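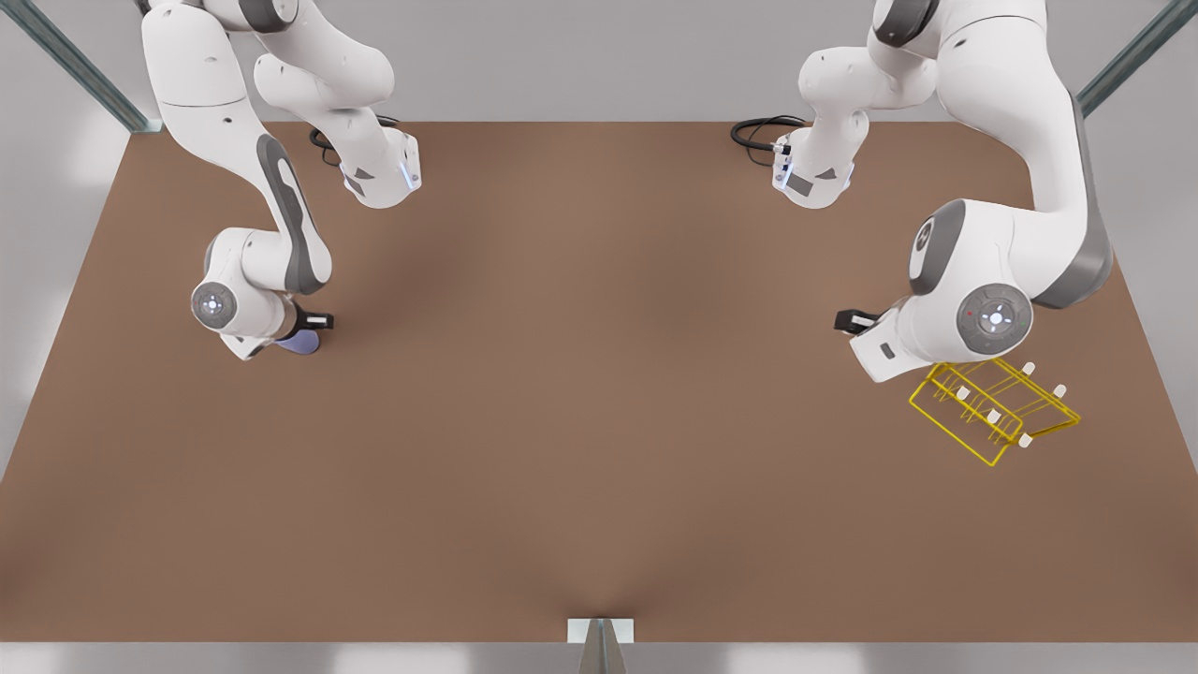 Is the Plomley kitchen scale worth replacing an old one for?
If you weigh small amounts, like coffee or yeast, then it is. If you mostly weigh flour and potatoes, keep what you have.

Mar 26, 2023

Quick one this week, bread is proofing and I have maybe half an hour.

Background. My old Datari scale died in November. Had it for years, loved it, it started drifting upward while I poured and then one morning just showed dashes. New batteries, same dashes. So I went looking and ended up with the Plomley flat one, the small size, paid $20 for it at a kitchen store in Toledo. They had a Zimunier on the same shelf for more than double. Picked it up, put it back. Will get to that.

First impressions

Light. Almost too light, slides a bit if you bump the bowl. Rubber feet are tiny. On a smooth counter it stays put, on a tablecloth forget it.

Buttons are the real kind that click, not the touch kind. Thank you, Plomley. My hands are usually covered in dough and the touch ones never work with dough on them. The tare button is on the right and the units button is on the left and I've mixed them up maybe every other day since I bought it. Ounces, grams, ounces, grams. Why are they the same shape.

Display is fine. Gray numbers, no backlight. With a big mixing bowl on top you can't see it at all, you have to duck down and look under the rim. Every cheap scale does this and I don't know why they can't just stick the screen out on a little drawer. The Zimunier does have that. That's most of what you'd be paying for I think.

Accuracy

Good! Better then I expected. My morning coffee dose is 19 grams and the Plomley gets there without any of the jumping the Datari did at the end. I bought a 50 gram check weight just to be sure, and it read 50 right on, in the middle of the plate and at the corners. Did it again after a couple of months, same.

Where it's weak is slow pouring. Trickle something in and it sort of ignores you, then catches up all at once. I overshot salt this way in two batches of focaccia. The fix is to lift the spoon away for a second and tap the edge of the bowl. Annoying, but you get used to it.

Big weights are OK too. Full Dutch oven, no complaint, though the plate does flex a little.

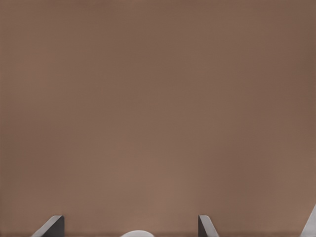 A reader wrote in to say the slow pour thing went away on hers when she swapped the batteries that came in the box for decent ones, and that she now gets a steady reading even with yeast. I tried it. Some difference, maybe? It did catch up faster. Not gone, though. Still, the ones in the box are clearly junk, so start there if yours is acting sleepy.

Auto shutoff

My one big gripe. It turns itself off after 3 minutes and there's no way to change it. Sounds like plenty until you're feeding a starter, the phone rings, you come back and the tare is gone. Now you've got a jar with some amount of flour in it and no idea how much. I write the empty jar weight on a piece of tape on the lid now, which I should have been doing all along.

The Datari stayed on forever. Ate batteries, but stayed on. I'd take that trade.

Cleaning

Wipes down easy. Flour gets into the seam around the plate and you need a dry pastry brush or a toothpick to get it out. Plate does not come off. Manual says damp cloth only, no running water, and I've stuck to that. Turmeric left a faint yellow ring that baking soda paste mostly got rid of.

Storage, it's thin enough to stand on its side between the cutting boards. Don't pile anything on it. I did that to an older scale and I'm pretty sure the stack of sheet pans is what killed it.

What about the Zimunier

Borrowed one for a weekend. Nicer in every way, heavier, pull-out display, tare button twice the size. Also it beeps. Every press, and you can't shut it off, at six in the morning with people sleepng in the next room. For that alone I was happy to give it back. If you bake alone in a big house, go for it. 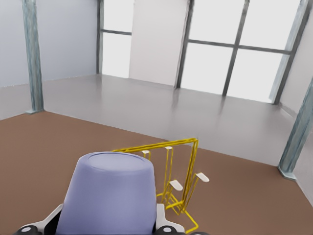
Bottom line

Buy it for coffee, yeast, spices, everyday bread. Change the batteries first thing. Skip it if you get interrupted a lot or use very wide bowls.

Would I buy it again, I guess so, at that price sure. Would like the old Datari back more, but they changed the model and the new one has touch buttons.

Timer just went. Loaf pan comparison next time if I get to it.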